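Drarembridge site - Bench Safety Meeting, October
Minutes

Present: Ya-wen Tu (chair), bench operators, Noonan maintenance rep
Apologies: Tallavmont office

1. Minutes of last meeting
Accepted with no changes.

2. Right arm fault on the Gelleck bench
Ya-wen reported that the right arm dropped out during run 876 and stayed limp until power was cycled. The log shows error 2388, loss of signal at the wrist. The left arm kept moving for 2 seconds after the right one stopped. No one was hurt and nothing was broken. 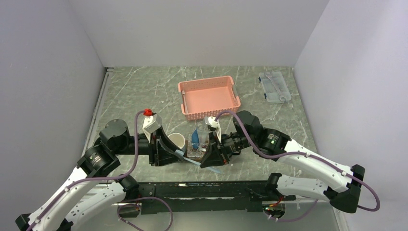
Maintenance thinks the purple cable pulled at its connector when the arm was at full reach. The fault did not come back when the cable was moved by hand, so this is not confirmed. Operators said the same arm had hesitated earlier in the week and it was not written up. All hesitations go in the log from now on, even if the arm recovers.

3. Stop behavior
Agreed that a fault on one arm must stop both. Noonan will change the setting and test it with the table clear. Until then the operator keeps a hand on the stop button whenever the jaws are close together - no exceptions for short runs.

4. Items on the table
There was some discussion about mugs. Ya-wen would like them off the bench for tests at full reach. Operators asked to keep them for the regular tasks, and this was agreed.

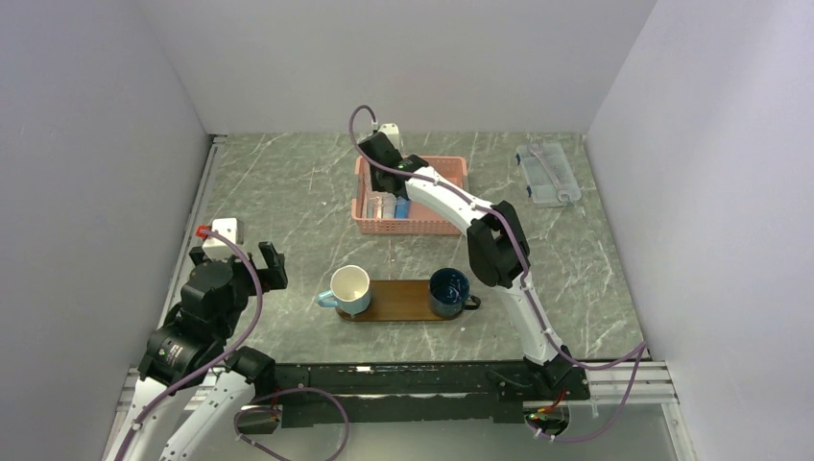 Item 4: mugs on the wooden tray, right gripper down in the pink basket.

5. Actions
Noonan - replace right arm cable, check clips on both arms.
Noonan - linked stop, report back by email.
Ya-wen - send error log to Gelleck and ask about 2388.
Operators - read and sign the revised start-up sheet.

Meeting closed at 3:40 p.m.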